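Quién nombra a quienes juzgan: el bloqueo en los nombramientos del tribunal de apelación de Pralstead

Informe final de proyecto – Seminario de Instituciones Políticas Comparadas
Entregado el 18 de noviembre de 2022

1. De dónde sale el tema

Empezamos este trabajo queriendo escribir sobre campañas electorales y acabamos metidos hasta el cuello en actas de nombramientos judiciales. ¡Y menos mal! En el primer borrador figuraba como título «La participación en Pralstead», que no quería decir gran cosa. Fue leyendo el reglamento del consejo cuando dimos con el artículo que nos cambió el proyecto: las plazas del tribunal de apelación se cubren por acuerdo entre la presidencia del consejo y el grupo mayoritario de la oposición, y el texto no dice qué pasa si no hay acuerdo.

Esa ausencia es el centro del informe. Queríamos saber tres cosas: cómo funciona la consulta en la práctica, qué efectos tiene tener plazas cubiertas de forma interina y qué opina la gente que vive en el territorio, si es que opina algo (opina, y mucho).

2. Contexto mínimo

Pralstead elige su consejo cada cuatro años. Desde la última reforma del reglamento conviven dos grupos grandes, el de Juhász y el de Burness, que en nuestro texto llamamos por el apellido de sus portavoces, como hace todo el mundo allí. El grupo de Juhász preside; el de Burness es la oposición. El tribunal tiene 2 plazas que requieren consulta: la presidencia de sala y la vicepresidencia. Ambas están ocupadas en funciones.

Estar «en funciones» no significa estar de brazos cruzados. La persona interina firma resoluciones, preside vistas y reparte asuntos igual que una titular. Lo que no tiene es un mandato con fecha de término, y puede ser sustituida con una simple comunicación. Sobre el papel parece un detalle. Cuando empezamos a leer los debates del consejo vimos que casi todas las discusiones de fondo (independencia, presupuesto, calendario de vistas) terminaban volviendo a ese punto.

3. Método

Trabajamos con tres tipos de material. El primero son las actas públicas del consejo, 1.582 páginas en total, que nos repartimos y leímos enteras. Sí, enteras. Al principio buscábamos solo por palabras clave, pero las actas usan «consulta», «audiencia», «parecer» y «trámite de escucha» para lo mismo, y se nos escapaban intervenciones muy buenas.

El segundo es un cuestionario breve. Repartimos 500 ejemplares en papel por el barrio de Jelo, con preguntas cerradas y un espacio final para comentarios. Elegimos el papel porque allí la biblioteca y el mercado son puntos de paso y queríamos llegar a personas mayores.

El tercero son 30 entrevistas, casi todas cortas, con residentes, personal administrativo y estudiantes de derecho. Las transcribimos a mano. Fue la parte más lenta y también la que más disfrutamos – hay conversaciones que daban para otro informe.

Para codificar las actas usamos una ficha común con cuatro campos: quién habla, qué plaza se menciona, si se propone un nombre y si se responde a una propuesta anterior. El cuarto campo lo añadimos tarde, y hubo que volver atrás con todo lo ya leído. Recomendamos a quien repita el ejercicio que lo incluya desde el primer día.

4. Lo que encontramos en las actas

Lo primero que sorprende es que las dos partes dicen haber consultado. El grupo de Juhász entiende que enviar una carta con un nombre ya es consultar. El de Burness sostiene que consultar exige reunirse, intercambiar razones y dejar constancia escrita de ambas posturas. El reglamento emplea la palabra sin definirla, de modo que cada grupo la llena a su manera.

Lo segundo es el ritmo. Las cartas se concentran en enero, al arrancar el periodo de sesiones, y luego el asunto se apaga. Hay plenos larguísimos sobre el alcantarillado en los que se cuela una frase sobre el tribunal en el turno de ruegos, y esa frase suelta es todo lo que queda del tema en muchas páginas.

Lo tercero, y aquí discutimos bastante entre nosotros, es que ningún grupo parece tener prisa. Una interpretación es estratégica: a quien preside le resulta cómoda una persona interina, y a la oposición le resulta cómodo poder denunciarlo. Otra es más sencilla: faltan plazos, y sin plazos todo se deja para después. En el informe nos inclinamos por la segunda como explicación principal, aunque las actas por sí solas no permiten descartar la primera.

5. Lo que dijo la gente

En Jelo el tema se conoce mejor de lo que pensábamos. Muchas personas no sabían citar el artículo, claro, pero sí explicar que «los de arriba no se ponen de acuerdo» y que eso afecta al tribunal. En las entrevistas apareció una y otra vez la comparación con una comunidad de vecinos sin presidente elegido, y nos pareció tan clara que la usamos en la presentación oral.

También hubo desinterés, y conviene decirlo. Varias personas nos contestaron que mientras su pleito avance les da igual el título de quien lo firma. Es una postura razonable y nos obligó a afinar el argumento: el problema de la interinidad no se nota en un caso concreto, se nota en la posición que tiene el tribunal frente al consejo cuando los dos chocan.
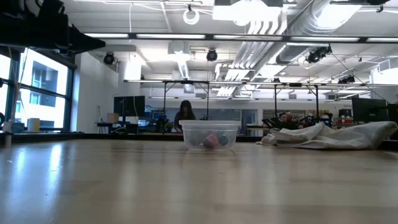

Gyula Boros respondió a nuestro borrador que exagerábamos la importancia del acuerdo y que un tribunal puede ser perfectamente independiente con interinos, siempre que el reparto de asuntos siga reglas fijas. Añadió que, a su juicio, el verdadero riesgo está en que la oposición use la consulta como veto. Nos vino de maravilla, porque nos hizo reescribir la sección siguiente casi desde cero.

6. Propuestas

La primera propuesta es definir «consulta» en el reglamento: una reunión como mínimo, con acta, y respuesta motivada de la otra parte. La segunda es fijar un plazo a partir de la vacante. La tercera recoge la objeción de Boros: si el plazo se agota sin acuerdo, decide el pleno por mayoría reforzada entre los nombres presentados por ambos grupos. Así la consulta conserva su peso y deja de funcionar como un cerrojo.

Nos habría gustado comparar estas fórmulas con otros territorios de tamaño parecido. Quedó fuera por tiempo, aunque dejamos abierta la ficha de codificación para que otro grupo pueda aplicarla.

7. Límites y cosas pendientes

El cuestionario se repartió en un solo barrio y no representa a todo Pralstead. Las entrevistas se hicieron con quien quiso hablar, y quien quiere hablar de tribunales suele tener ya una opinión formada. Tampoco conseguimos las cartas originales entre los dos grupos, solo las menciones que de ellas se hacen en los plenos.

Pendiente queda revisar el índice de las actas, que entregamos como anexo B, y unificar la forma de citar los ruegos y preguntas, que en el anexo A van por página y en el B por sesión.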